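Working Practice for Hand-Held Grippers and Small Robot Cells

Chapter 6
Rules for the Work Area

In this chapter
- Why a work area has rules before it has a robot
- Floor marking, station numbers and boundaries
- Cables, cords and straps
- Glassware and packaged goods on the table
- The start-of-session check
- Writing a rule that people can follow

Key terms: work area, boundary, station number, tether, trip line, house rule, session log

6.1 Where this chapter fits

Chapter 5 dealt with the gripper itself: the fingers, the grip force and the inspection of moving parts. This chapter moves outwards to the table, the floor around it and everything that runs between the two. Most of what follows applies equally to a fixed arm, a mobile robot or a pair of grippers worked by hand. Where a rule applies to only one of these, the text says so.

A published safety standard will tell you what must be achieved. It will seldom tell you where to put the tape. That second kind of decision is left to the site, and the written result is called a house rule. House rules sit underneath the standards and the law. They may be stricter than either, but they may never be looser.

The house rules quoted in this chapter come from the Dotport training hall, where they were drawn up by Tainá Rangel and have been in use since January. The version printed here is the one dated 2022-03-28. It has 13 rules, of which we discuss the ones that trainees most often get wrong. The full list is in Appendix B.

6.2 Marking the floor

A work area should be readable from the floor. Someone walking in for the first time needs to know where the station begins, which station it is, and where not to stand.

Dotport Rule 2 reads: "Every station carries a number on the floor, large enough to be read by a person standing at the table." The number in the session log must match the number on the floor. If a station is moved, the number moves with it on the same day.

Rule 3 covers hazard tape. Yellow-and-black tape is kept for places where a person could walk into something or be struck by something. It is not to be used for decoration, for holding cables down, or for marking where a cup should go. At the Rebelo site, hazard tape had been used for all three, and new staff had stopped noticing it. Plain grey or black tape does those other jobs perfectly well.

Stands and tripods are part of the work area and count as fixed equipment once a session has started. They are not to be shifted, even slightly, without stopping work.

6.3 Cables, cords and straps

A gripper held in the hand brings its cables with it. There are three things to look for.

First, the drop. A cable that leaves the table should hang over the edge nearest the operator and go straight down. A cable that crosses the table top can drag objects with it when the hand moves.

Second, the slack. Too little and the operator pulls against the connector; too much and there is a loop at foot height, which we call a trip line. Rule 7 sets the check: with the arm fully stretched, the cable must still be loose at the plug.

Third, the strap. Where a gripper is fitted with a wrist strap, the strap is worn. Trainees tend to skip this for short tasks - a session of 12 minutes seems hardly worth it - but a dropped gripper does its damage in the first second. Straps are worn under the sleeve or over bare skin, never over a loose cuff.

6.4 Objects on the table

Everyday goods are used for most handling practice. They are cheap and people already know how they behave. They still need rules.

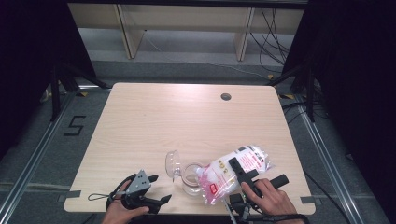 Fig. 6.1 Handling work at station 5, with a gripper in each hand. The tipped measuring cup is glass and touches the end of the bag.

Glass is allowed at Dotport under Rule 9, with conditions. It is inspected for chips before use, it is kept away from the table edge, and it is never gripped by both grippers at once unless the task sheet says so. Look again at Fig. 6.1 and consider how a push on the bag might pass along to the cup. Soft packaging moves in ways that are hard to predict, and a light object can still shift a breakable one.

Bags are used sealed or opened according to the task sheet. A torn bag is replaced and the tear is entered in the log. At the Brema warehouse, 23 entries of this kind in one month led to a change of finger pads, so the entries are worth making.

6.5 The start-of-session check

The check is done by the person who will hold the grippers. It may not be done on their behalf.

1. Floor number matches the log.
2. Stands in position and locked.
3. Tape at the table edge flat, with no lifted corners.
4. Cables hang freely and pass the stretch test.
5. Straps fastened.
6. Glass inspected.

A failed item is put right before work begins and is written down even if it took a moment to fix. The Ukard log sheet, reproduced in Section 6.6, has a column for this purpose.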